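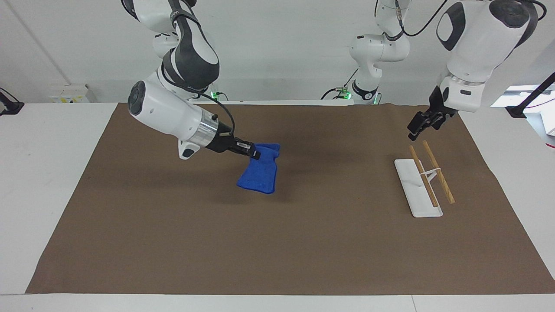
Mon 13 July

Two-arm station, cloth and rod task. Entry concerns the protective stop on the right arm during run 664.

The right arm entered a protective stop while carrying the cloth across the mat. The controller reported a joint torque limit at the wrist. The left arm did not stop with it and continued toward its waiting position over the stand until the operator pressed the emergency stop. No person was inside the marked area. No contact between the arms was recorded.

The stop of one arm is required to halt the other. That it did not is treated as the main finding, and the torque fault as secondary. The link between the two controllers is handled by the Zitico interlock module, and its log has no entry for the event. A similar gap was noted in December after run 582 and was closed as a logging error. That conclusion should be reopened.

Checks completed so far:
Interlock connector reseated at both ends. No bent pins.
Torque limit on the right wrist read back as set.
Gripper cable on the right arm moved through its full range by hand – it tightens near the end of wrist rotation and may account for the torque reading. Not confirmed.
Manual stop of the left arm halts the right arm. Manual stop of the right arm halted the left in two attempts out of three.

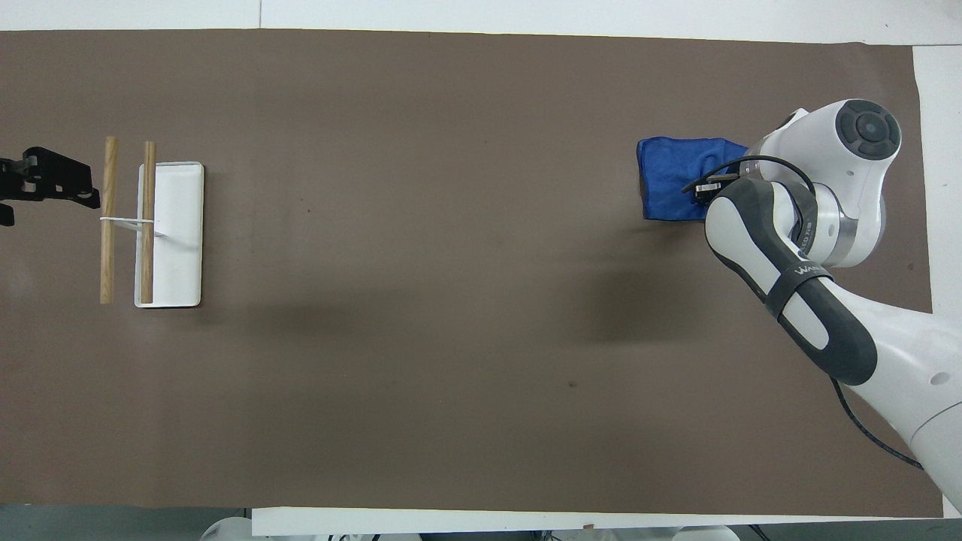
Right arm gripper at the cloth; rods and white tray at the far side of the mat.

The third check is the one that matters, and the fault is therefore intermittent in one direction only. The module is to be replaced with the spare from the Kyriakidis cabinet and the old unit kept, labeled, for bench testing.

Until the replacement has passed, both arms are limited to reduced speed and an operator must remain at the emergency stop. Unattended runs are suspended. The Flundonel schedule will slip accordingly.

Open: cable clip position on the right forearm; copy of the controller log to the Brarker folder.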